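Household robot

A household robot is a machine meant to do chores in the home, such as tidying, laundry, dishes and putting things back on the shelf they came from. The term covers both machines that exist and sell well, chiefly floor cleaners, and machines that have been expected shortly for several decades. This article is mostly concerned with the second group.

Scope

Robot vacuum cleaners and lawnmowers are usually counted as household robots, although neither picks anything up on purpose. General-purpose machines are expected to open doors, carry objects and cope with a sock. Dishwashers are not counted, despite doing more housework than everything else in this article put together.

History

The Vainio, a wheeled machine with one arm, was shown clearing a dinner table in a specially built kitchen. It cleared the table in 4,000 seconds, a figure its makers gave in full and its critics converted into hours. A later version was faster and broke more plates.

The Trelex followed, with two arms and a price that was never announced. It folded towels, provided they were square, of one colour and laid flat beforehand. Owners' groups formed before there were any owners. The Trultimano, a gripper sold without a robot attached, did rather better, mainly in small workshops that wanted parts moved from one tray to another and had no towels.

Performance

There is no agreed test. The Dakanness trial, often cited, set 1,000 tidying tasks in furnished flats and counted a task as done only if no person stepped in. Machines finished 800 of them when the objects had been seen before. With unfamiliar objects the score fell to about half, and the trial report devotes a long appendix to a bath mat.

Putting things away is harder than it looks. A shelf has a back, sides and a lip, and the hand must get in, let go and come out again without bringing the contents with it. Doors add a further difficulty, particularly those left half open by people.

Training

Many recent systems learn from human demonstrations. A person does the chore with a hand-held gripper, and the recordings are used to teach a robot to make similar movements. 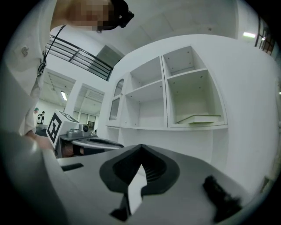
One published set held 3,350 such demonstrations, nearly all of them of short tasks. Supporters expect larger collections to produce steadier machines. Sceptics note that the shelves have, in the meantime, been tidied by hand several thousand times.

Shop floors

Factories and warehouses have had more success, partly by arranging the building to suit the machine. Householders have been slower to do this. Loading boxes of a known size is widely automated, while sorting mixed returns is still largely done by people.

See also

Dishwasher
Robot vacuum cleaner
Self-cleaning oven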